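Dallstead Robotics Club – Bench Safety and Readiness Checklist
Station: two-arm robot, bottle handling task
Checked by: Krisztina Jakab (safety lead)
On the bench: Tolera Habte, Amr Lamrani
Status: cleared to run, 4 items to fix before the Drundbridge meet in June

I had a great time with this one. The team has come such a long way since the spring check, and you can see it in how they set up before anyone touches the controls. Comments are under each item, so please read the ones marked FIX even if your part passed!

SECTION A – WORK AREA

A1. Mat flat, no curled corners – OK
A2. Bottles inside the mat border at start – OK
Four laid on their sides, caps all the same way. Keep doing this, it makes the runs so much easier to compare.
A3. Packing material clear of the table – FIX
The yellow bag overlaps the left border of the mat. Move it to the shelf side, please. A finger could snag it on a wide sweep.
A4. Laptop and phones off the robot's table – OK
A5. Bystander distance – FIX
We agreed on one big step back from the table edge while the arms are powered. Everyone forgets when it gets exciting (me too). 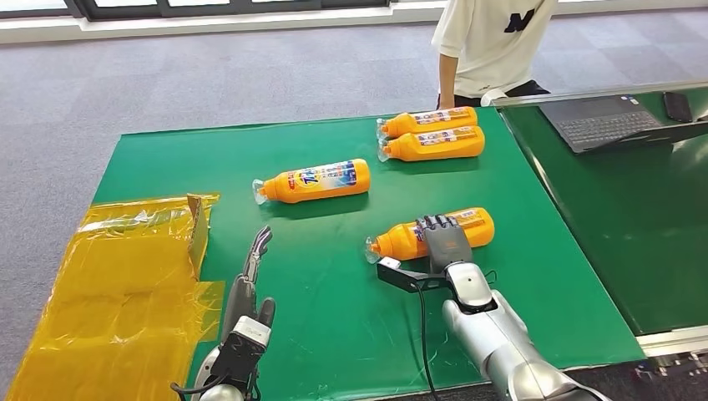
Items A2, A3 and A5. Right hand on the near bottle, left hand open.

SECTION B – ARMS AND CABLES

B1. Emergency stop tested from both sides – OK
Amr pressed it, then I pressed it. Both arms went limp right away, lovely.
B2. Speed limit set to practice mode – OK
B3. Cable slack at both wrists – FIX
The thin black cable on the right side lies across the mat. Clip it along the forearm, then run the full reach test again and watch the loop by the left hand.
B4. Wrist bolts marked with paint pen – FIX
Not done yet. Kristóf Farkas has the pen. Mark every bolt head after tightening so a loose one shows up at a glance.
B5. Joint covers free of tears – OK

SECTION C – GRIP

C1. Finger surfaces wiped down before the session – OK
C2. Grip force at the team's setting, no higher – OK
Tolera's log says 13 on our own scale. Stay there until we have tried the other bottle shapes.
C3. Fingers meet the bottle on a curved part, clear of the cap – OK
Really nice work here. The old habit was to grab wherever the hand landed.

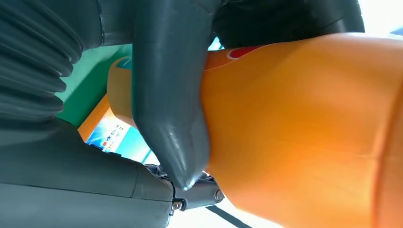 Item C3. Finger across the narrower part of the bottle, wrist bolts from item B4 at the bottom.

C4. Hold test, 5 seconds, no slip – OK
Tolera ran it three times and would happily have run it thirty.
C5. Caps screwed tight by hand before the first grip – OK
Do this every session. Detergent on a smooth floor is a nasty surprise, and it's worse on a connector.

SECTION D – MIXED BOTTLES

D1. Only one bottle per hand – OK
D2. Clear bottles kept apart from the orange ones during pickup – see comment 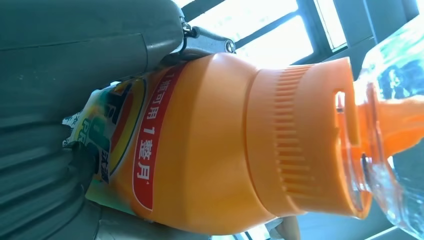
Spacing is the thing to work on next. When a second bottle sits right at the cap of the one being held, any turn of the wrist can knock it. Leave a hand's width and we're fine. I'd also love to see the clear ones get their own practice round – they are a harder job for the vision code, and Amr has a couple of ideas he wants to try.

D3. Paper towels and spill tray within reach – OK

SIGN-OFF
Fixes to A3, A5, B3 and B4 go to Kristóf. Recheck by Katalin Vincze before the next powered run. Leave this sheet in the blue folder.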